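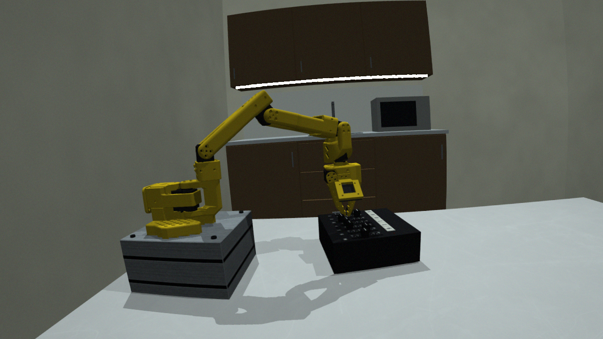 De : Turkside
À : liste du club robotique
Objet : Re : [club] Simulation du bras, où on en est ?
Date : 17 juillet 2022

Salut tout le monde,

Je réponds enfin, désolé, j'avais la tête dans mes rattrapages (c'est passé, merci à ceux qui ont demandé !).

> Bonjour à tous, je reprends le projet Skukska en août et je suis un
> peu perdu dans les dossiers. Le bras jaune, c'est la bonne version ?
> Et est-ce qu'on garde le décor avec la kitchenette ou on repart sur
> la salle vide ? Chez moi ça rame pas mal avec les meubles.
> Autre question : la pince descend droit sur le boîtier, c'est voulu ?

Alors oui, le bras jaune sur son socle gris, c'est la bonne version, tout le reste est à mettre dans le dossier « vieux ». Ne supprimez rien pour l'instant, il y a encore des réglages de Jeko que je voudrais récupérer (les limites du poignet surtout, j'y ai passé deux soirées et je n'ai pas envie de recommencer).

Pour le décor, moi je garde les placards et le micro-ondes. Je sais que ça ne sert à rien pour le mouvement lui-même, mais le règlement du concours Darko demande une pièce d'habitation, et puis j'aime bien ! Si ça rame, coupez d'abord les ombres, celle du bras sur la table coûte cher à calculer. Sur mon vieux portable je passe de 4 à 62 images par seconde, donc ça vaut le coup d'essayer avant de toucher aux meubles.

Et oui, l'approche verticale est voulue. Le boîtier noir a ses boutons très serrés sur le dessus, et dès qu'on arrive de biais les doigts accrochent la rangée d'à côté. J'ai fixé l'angle à 90 degrés par rapport à la table, pour l'instant n'y touchez pas. Par contre la vitesse de descente, allez-y, elle est beaucoup trop prudente et on perd un temps fou à chaque essai.

Côté essais justement, on en a 3 705 enregistrés. Une bonne partie date d'avant la correction du socle (il était trop bas dans le fichier), donc il faudra trier. Si quelqu'un a envie d'écrire un petit script pour ça, je prends, même moche, même sans commentaires.

Dernier truc : l'étiquette blanche sur le boîtier est illisible à la résolution actuelle. Quelqu'un a encore la texture d'origine ? Je ne la retrouve nulle part sur le serveur.

À plus,
Turkside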